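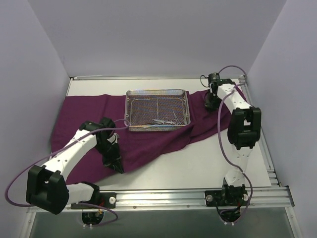

Ivero Tray Bench: FAQ for new operators

Last touched in January. If something here disagrees with the sheet taped by your bench, go with the sheet and tell Halima so she can fix this page.

What are we collecting?

Examples of two-arm work around instrument trays. You drive the arms, the software records you, the recordings go into training. Picking a tool out of the tray, putting one back, moving the tray, pulling the cloth straight, laying the cloth over. That kind of thing. One recording of one task from start to finish = one episode.

How many do you need?

500 good ones per task before we train on it. Good meaning they made it through review. Tray-to-cloth is at 147 right now. Folding hasn't started, don't record folding yet even if the menu lets you.

Do I need to know anything about surgery?

No. You need to know which tool the prompt is asking for, and there's a card for that in the drawer. Nothing here touches a patient and nothing goes back to a hospital. The whole point is sorting and laying out, the boring part.

Do I need to know anything about robots?

Also no. First session is all practice, nothing you do gets kept. Most people are fine by the end of it. Some people need a second one, also fine.

What does an episode look like, start to end?

Read the prompt on the screen. Set up the bench to match. Both arms to home. Press the left pedal, wait for the beep, do the task, bring the arms clear of the tray, press the pedal again. Pick a grade. Next.

Don't start moving before the beep. The joint readings start a bit before the cameras do and we lose the episode if you jump it.

How long should one take?

As long as it takes at a normal pace. Tray-to-cloth is usually under a minute. There's a cutoff at 2 minutes and the recording stops by itself. If you hit the cutoff, grade it "timed out" and reset. Please don't rush the next one to make up for it, rushed ones are the worst to review.

Where does the tray go?

On the cloth, toward the back, somewhere both grippers can get to. Then move it a little each episode. Shift it, turn it some. If it lands in the exact same place every time the model learns the place and not the tray. Angeliki checks for this and she will send back a whole batch.

Same question for the tools?

Don't line them up. Tip them in, let them overlap, let them slide into a corner. A messy little pile is what we want, that's how they come in real life. Only straighten if the prompt says "laid out."

Does the cloth have to be flat?

No! Wrinkles are good. Folds, a bunched up side, an edge running crooked across the board, all good. Leave some of the white board showing in some episodes and cover most of it in others. Only two things to watch:

Cloth under an arm is OK. Cloth caught IN a joint is not OK, stop and free it.

Cloth hanging over the front rail is not OK either, it gets into the base mounts.

Why purple?

It's the cloth we had the most of. There are other colors coming but please don't bring your own from home. Edivaldo logs every cloth by number and a mystery cloth makes a mess of his spreadsheet.

The tools are shiny. Is that a problem?

Yes and no. Shiny steel is hard for the cameras, and the mesh makes it harder, so you'll see odd glints on the preview. Leave it alone. Don't angle the tray to get rid of them, don't dull anything with tape or spray. The model has to cope with shiny so it has to see shiny.

What you should fix: fingerprints on the walls of the box, lint on a lens. Soft cloth, no cleaner.

Can I change the lights?

No. The lights are set. If the back wall looks patchy or darker on one side, stop recording and message Glykeria Spanos. We threw out 38 episodes over one bad strip light that everybody could see and no one reported.

Which arm should I use?

Whichever the prompt says. If it says "either," use the closer one, and mix it up by moving the tray between episodes. A lot of right-handed people do everything with the right arm and then we have hardly any left-arm picks. If you notice you're doing that, switch.

What does the other arm do?

Either it helps (holding the tray steady, pinning the cloth) or it stays parked out of the way. Parked means parked. Don't wave it, don't let it drift. The model picks up on drift and copies it, we had a whole week of a left arm that slowly wandered into the wall because one operator leaned on the controller.

I dropped a tool. Delete the episode?

NO. Keep going if you can. Pick it up again with the gripper and finish. Those are some of the most useful ones we get, the model needs to see what recovering looks like. Grade it "recovered."

If it fell somewhere the arms can't get to, stop and grade it "failed." Still don't delete. Reviewers delete, operators grade.

What are the grades again?

Clean: did what the prompt said, no slips.
Recovered: slipped, fixed it, finished.
Failed: didn't finish.
Timed out: hit the cutoff.
Bad recording: something wrong with the gear, not with you. Write what. "Weird" is not enough, we can't do anything with "weird."

No one is scored on their grades. Really. If you mark a recovered one as clean to look better it just costs Angeliki Xenos an afternoon.

Can I put my hands in the box?

Only when the arms are at home and the pedal light is off. Both. Not one or the other. Reset the tray, take your hands out, look, then press. Long sleeves rolled up, lanyards off, hair tied back.

If an arm does anything you didn't ask for, red button first, questions after.

A cable is hanging in a big loop. Is it supposed to?

Yeah. The purple cables need slack or they tug on the wrist and the arm fights you. A wide arc out to the side is normal. Not normal: a cable lying across the tray, hooked over a tool, or pulled tight at any point in the reach. Stop, home the arms, free it by hand. Don't zip-tie it shorter. Grigoris has asked three times.

Arm feels stiff or jerky?

Check the cable first (see above). Then home it and try again. Then check it isn't dragging cloth. If it's still doing it, log "bad recording," leave a note and use the other bench. Don't loosen or tighten any of the bolts at the base, even if one looks loose to you. If a base shifts on the rail the calibration is gone and everything recorded after that is off by however much it moved.

How often do we calibrate?

Start of each shift, and any time somebody bumps a base or the rail. The screen walks you through it. Bring each gripper to the marks it asks for and hold still till it counts down. If it fails twice get Grigoris Kokkinos, don't keep trying.

Gripper won't hold the thin ones

Come in from above, not from the side, and close slowly. On the ones with finger loops it's easier to go for a loop than the blade. If the mesh gets in the way, nudge the tool up against the wall of the tray and take it from there. That's allowed and it makes a nice episode. What we don't want is shoving the whole pile around hoping one stands up.

What if I bend the mesh?

Tell us, that's all. Trays get bent. We have spares from Vlachopoulos on the shelf. Swap the tray, note it in the log with the time. Please don't bend it back with pliers and carry on, the reviewers can tell and then they have to ask everyone.

Can I make up my own tasks?

After your first month, yes, send the wording to Halima Sang and she'll add it to the free list. Keep the wording short. "Put the scissors on the cloth" is good. "Carefully retrieve the scissors and place them gently on the lower portion of the cloth" is not, nobody talks to a robot like that.

Why do the prompts for the same task keep changing?

On purpose. Pick up, grab, take out, get me. The learning system needs to hear it different ways. Do the same thing for all of them unless the prompt really asks for something else.

Who sees the recordings?

The team here in Sanstead and the training people at Flimholm. The bench camera is fixed and aimed into the box, so it gets the arms, the tray and, if you reach in during a recording, your hands (don't reach in during a recording). No sound is saved. If you think you ended up in one, send the episode number and we'll pull it.

When does it get trained? Can I see it try?

Training runs happen when a task reaches its number, then the new model gets run on the same bench with the same cloth and trays. Operators are welcome to watch and most do. Expect it to be pretty bad the first time. If you spot it doing something you recognize as your own habit, say so, that helps us more than you'd think.

What do I do at the end of a shift?

Arms home. Power off at the switch, not at the wall. Count the tools back against the card, put them in the drawer. Tray can stay. Cloth can stay unless it's dirty. Check the upload bar is green before you go, if it isn't then leave the computer on and put a note on the screen. Uploads sometimes run untill late, that's normal.

I'm going to miss a shift

Text Edivaldo Vasconcelos, number's on the board. Earlier is better but even ten minutes before helps, somebody else might want the slot.

My question isn't here

Ask in the operators channel or write it on the whiteboard under "FAQ." Halima goes thru the board when she has time and adds the ones that keep coming up.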